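Chore bench notebook, Tuesday, started 8:40

Picking up from last week's argument with Leen about whether any of this counts as housework. Her position: putting toys back in a box is a chore, putting foam cubes back in a tray is a demo. My position: same chore, fewer excuses. We agreed to stop arguing and write down what the thing can't do.

Budau controller back from repair, reinstalled before coffee. Both arms home fine. Left arm still complains about its joint limit once on startup, cleared it, ignored it, will regret it.

Grip settings carried over from the Drondik run. Closing force stays low for foam. Tried the higher value first thing and didn't like the sound, put it back. The force number from the laundry trials is useless here, cloth forgives everything.
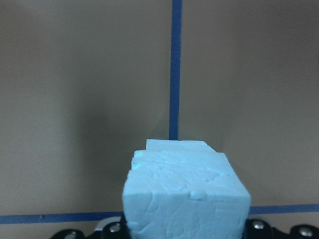 Can a machine tidy a table on its own yet?
For a short list of known objects on a table it has seen before, more or less, as long as a person is near enough to fix the odd miss. A real kitchen table after dinner is still well out of reach.

9:50. Rewrote the approach so the wrist comes in square to the cube before the fingers close. Before that it was taking them on the corner and they'd turn in the grip. Ju-won thinks the corner grabs come from the depth estimate and not the approach. Could be both. Left his branch alone for now, he can fight me after lunch.

Episode count for this task is 639 as of this morning, 92 of them tagged bad. Too many of the bad ones have no reason typed in. PLEASE type a reason. "weird" is not a reason. Went back through a handful and half are the operator changing their mind partway, which teh policy then learns very faithfully.

Kamolrat's people want a number they can put on a slide. Told them 500 clean episodes before I quote anything, and then a success rate only for this table and this set of objects. They sell to small workshops and keep asking about end-of-shift bench clearing: offcuts, bits, clamps back where they live. Fair thing to want. It's the chore everybody at Hosberg skips too. But offcuts are all different shapes and nobody's shop has the same one twice, so no promises.

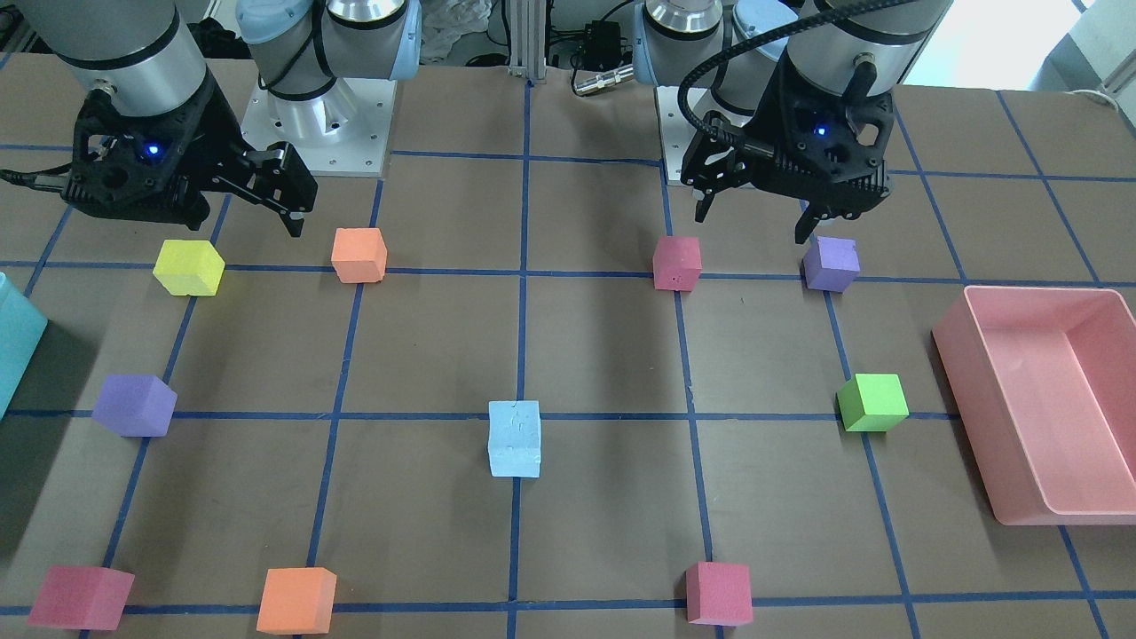
Two arms or one for this is the question I keep getting asked, and I still don't have an answer I'd sign. One arm clears a table fine if you let it be slow. Two is quicker only when they split the work properly, otherwise one waits for the other and you've paid double for the waiting. First try at a split: everything left of center goes to the one arm, everything right to the other. Falls down straight away for putting away, since the pink tray is over at the right edge and the purple cube on the left is a long haul from it. Either that arm reaches across its partner or there's a handoff in the middle. A person would just drag the tray closer. Want that as its own skill, moving the container first, because that's what I do at home with the dish rack and I never think about it.

Leen's note, copying it in before I lose the sticky: try sorting by color before trying speed. She says a parent would put up with slow, wouldn't put up with wrong box. Probably right. Also makes the scoring easier.

11:30. Handoff attempt in sim only. Arms keep meeting too low. Raised the meeting height, better, still an ugly wrist turn on the receiving side. Not running it on the real ones until Ju-won has looked at the collision margins.

Things it can't do, for Leen's list:
- notice it has dropped something and go back for it without being told
- pick up two small things at once like any kid would
- decide a thing is trash
- wipe. wiping is a whole other notebook
- get anything out from under anything

To do
Retag the bad episodes (me, and whoever typed "weird")
Container-first skill, rough version, ask Leen for the grasp points
Color sort script, check it under afternoon light as well as moring
Ju-won: depth branch vs my approach, same start layout for both
Reply to Kamolrat, short, no slide

Stopped 12:15, arms parked, e-stop in.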